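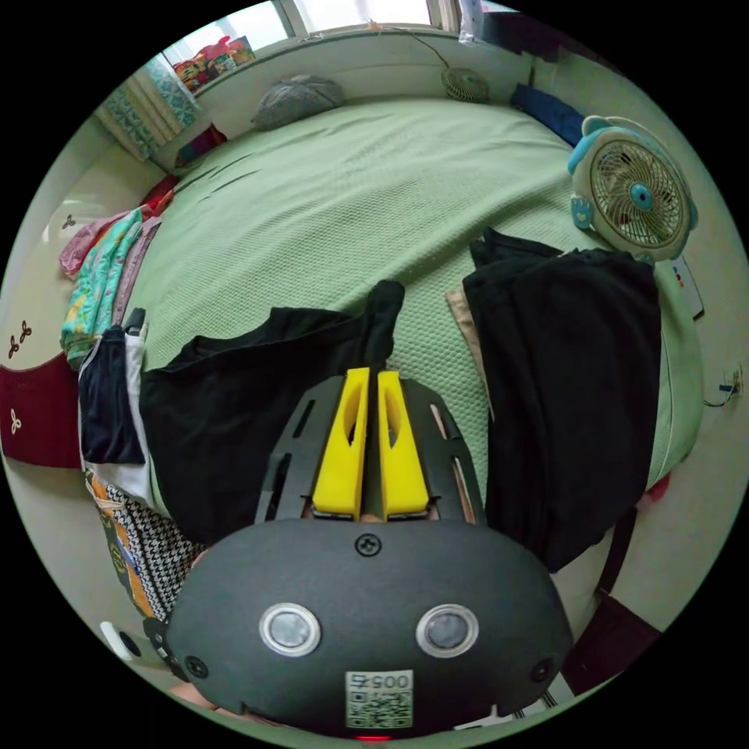
Taria publishes good-practice rules for hand-held gripper work in homes

FOLLITPORT, 2021-08-10 – Taria today put out version 2 of its good-practice rules for people who record household tasks with hand-held grippers. Free to use. Covers laundry, bedding and kitchen work.

The rules draw on 387 home sessions reviewed with partner Storkach. Main points:

– Keep both fingers in view of the lenses.
– Labels on the housing stay readable, no tape over them.
– Large garments: one gripper per hand, lift slowly, dont yank.
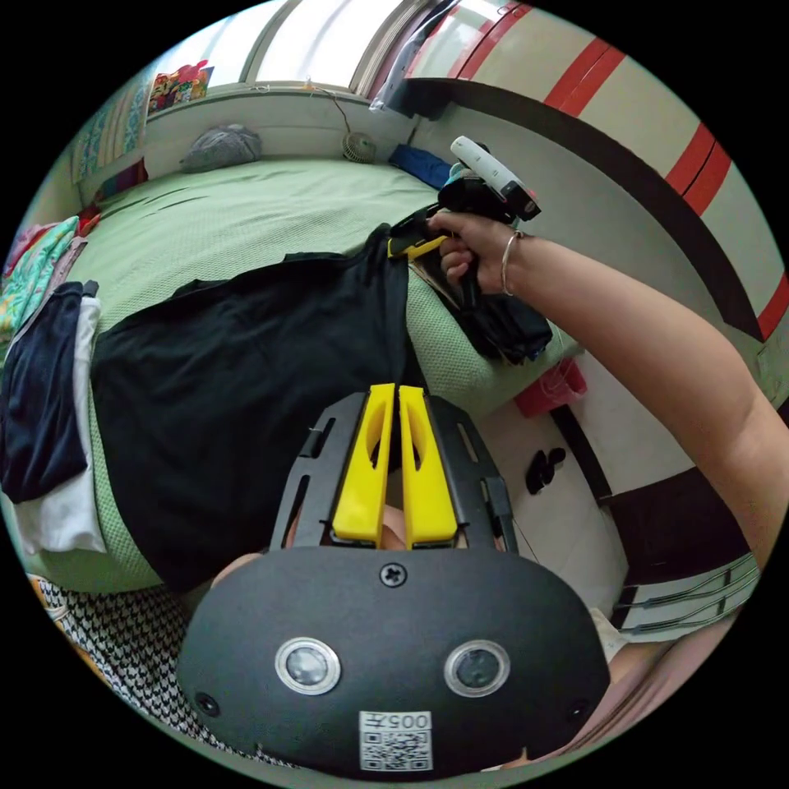 What changes for operators

Consent from everyone in the home, in writing, before recording. Breaks every hour. Faces and mail kept out of veiw.

"Short rules get read," said Yaryna Hladun, standards lead at Taria. "The old set ran too long."

Comments open until October. Copies from the Taria press desk, Follitport.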